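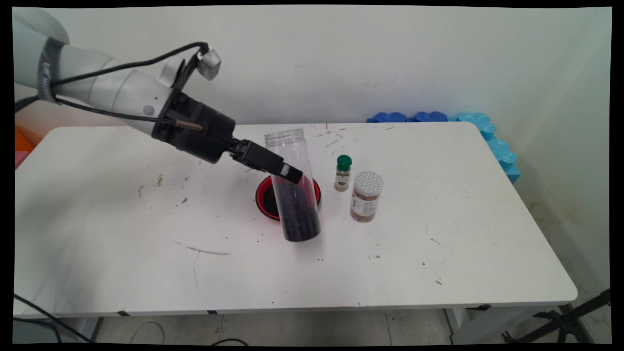

The Jar at the Back of the Shelf

Every pantry has a jar that has outlived its label. Mine sat behind the flour for the better part of three years, and I knew perfectly well it was black rice, because I had bought it myself at a shop in Smadi that sells everything from open bins, and I had carried it home on the bus with my hand over the lid the whole way. I'd had a lovely dinner at a friend's place the night before, with a salad of black rice and roasted pumpkin, and I was going to make it every week. You can guess how often I made it.

It was Brenda Yáñez who got me to bring it out again. Brenda has run the Saturday-style suppers at the Lomura hall for 16 years (they have never been held on any particular night, but the name stuck) and she has strong views on what she calls shelf sitters, the dry goods we buy in a fit of enthusiasm and then keep for company. She came round one afternoon in July, when it was bucketing down and neither of us wanted to be anywhere else, and without so much as taking off her scarf she started lifting things out of my cupboard and putting them on the bench.

"You've got dinner for a month in here," she said, "and you went to the shops this morning."

I had, too. I'd bought noodles.

Her method, if you can call it one, is to decant. She likes a plain clear jar with a mouth wide enough for a measuring cup, and she doesn't much care where it came from. Half of hers used to hold peanut butter or pickled beetroot, and she has nothing against plastic for the heavier things, having once dropped a big glass jar of chickpeas on her own foot. She soaks the old labels off in hot water with a spoonful of bicarb, rubs the gluey bits with a little cooking oil, washes the lot again and leaves the jars upside down on a tea towel overnight. They need to be properly dry. Rice that goes into a damp jar will tell you about it within the fortnight.

Then comes the part I enjoy, which is the bowl. Brenda never pours from a jar straight into the pot. She tips the grain into a bright bowl first, nice and slowly, turning the jar a little as she goes so it slides out in a stream instead of all at once, and then she has a good look. With pale rice she uses a dark bowl and with dark rice she'd sooner have a light one, though she'll use whatever is clean. She is looking for small stones, bits of husk, and of course anything with legs. She runs her fingers through it and smells it. Black rice should smell faintly of nuts and hardly at all of the cupboard. Some always skips over the rim and goes across the bench, and I'm still finding grains under my toaster.

Mine passed, to my surprise. I'd have thrown it out, but white and black rices aren't quite the same animal, and the dark ones keep their bran, so they can turn oily and stale over time. If yours smells like old crayons, let it go. If it smells of nothing much, give it a rinse and a soak and see how it cooks up before you decide.

While the rice was soaking we did the spices, and this is where I came undone. I owned 5 jars of cumin. Two were whole, three were ground, and one of the ground ones had been with me through a house move. Brenda shook each one into her palm, rubbed it with her thumb and held it under my nose, and you'd be amazed how little some of them had to say for themselves. The green herbs were worse. A good dried oregano ought to wake up when you crush it, and mine slept right through.

She isn't harsh about it, mind you. A tired ground spice can go into a marinade in double quantity, or be warmed gently in oil at the start of a stew. The shaker lids she keeps, because a lid full of little holes is handy for dusting icing sugar, and she scrubs them out with an old toothbrush. And she writes the month on the bottom of every jar in grease pencil, where it doesn't spoil the look of the thing.

We cooked the rice in plenty of salted water, like pasta, until it was tender with a bit of chew left in it. The water goes the colour of blackcurrant cordial and will stain a wooden spoon, so use one you aren't fond of. Drained, it got a slosh of olive oil while still warm, a teaspoon of the cumin that had survived inspection, lemon juice, a chopped red onion, and 100 grams of feta crumbled through at the end. There was no pumpkin in the house. We used carrots, roasted until they'd gone dark at the tips, and ate it out of soup plates by the heater with the rain still coming down on the Stenley road.

Brenda took some home in a takeaway tub. She also took two of my cumins, and I haven't asked what she's done with them.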